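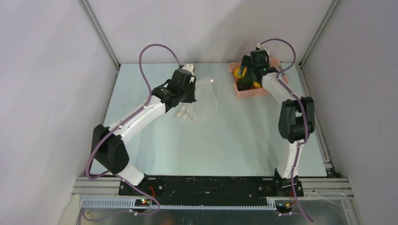
**Slot:** 30 minutes including questions. Stop talking at 25.
**Room:** second floor, clicker is on the lectern, slides are already on the house laptop.

## 1. Opening

- Title, name, thanks to Anjana Thambiah for the storage data.
- Scope: short-term holding of whole fruit in small stores. Cold rooms only. Nothing on ripening rooms, nothing on cut fruit.
- State the question early: how much of the weight we lose between delivery and shelf is water, and how much of that is down to how we stack?

## 2. Water loss, the short version

- Fruit loses water to the air when the vapor pressure at the peel is higher than in the room. The gap drives the loss. Temperature and humidity together set the gap.
- Common mistake: quoting relative humidity with no temperature next to it. The same percentage at a warmer setting means a larger gap and faster loss.
- Air speed matters too. Faster air thins the still layer at the peel. Good for pulling field heat out, bad once the fruit is at holding temperature.
- Go slowly on the vapor pressure chart. In June half the room read the axes the wrong way round.

## 3. Vented containers

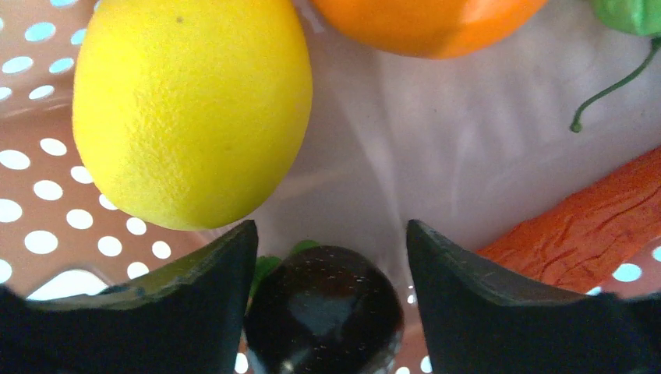 - Vent area alone is a poor predictor. Position counts for more. Side vents that line up from one container to the next give a path through the stack; vents that don't line up leave dead pockets in the middle.
- Liners: a solid liner cancels the side vents. If a liner is needed for scuffing, use a perforated one and check that it hasn't slid over the openings.
- Overfilling: fruit above the rim takes the load of the container on top. Bruising shows up days later and gets logged as a supplier fault.
- Define "dead pocket" out loud – the term isn't on the slide.

## 4. The Stedard trial

- 143 containers, one cold room, two stacking patterns. Same supplier, same delivery week for both.
- Pattern A: tight block against the back wall. Pattern B: hand-width gap to the wall, columns aligned.
- Center of the block reached holding temperature in roughly 33 hours under A. B was well ahead; read the figure off the chart, Ruwan Barua is still checking two of the loggers.
- Weight loss difference was smaller than expected. Say so plainly. Most of the gain was in evenness across the stack.
- Limits: one room, one fan layout, no repeat in hot weather.

## 5. What to change on Monday

- Leave the wall gap. Tape a line on the floor.
- Put one logger in the center of the stack and one near the return air. A logger by the door mostly records the door.
- Weigh the same marked containers on arrival and again before they go out. Use the same scale.
- Don't raise the fan setting to make up for bad stacking.

## 6. Likely questions

- *Misting?* Outside the trial. Free water on the peel brings decay problems. Refer to Jamila Pathirana.
- *Does it apply to leafy goods?* The physics does, the numbers don't. Leaves lose water far faster.
- *Cost?* Tape and two loggers per room. Floor space is the real cost – have the Ranasinghe floor plan ready as a backup slide.

Last slide: contact address and the link to the logger sheet. Leave it up during questions.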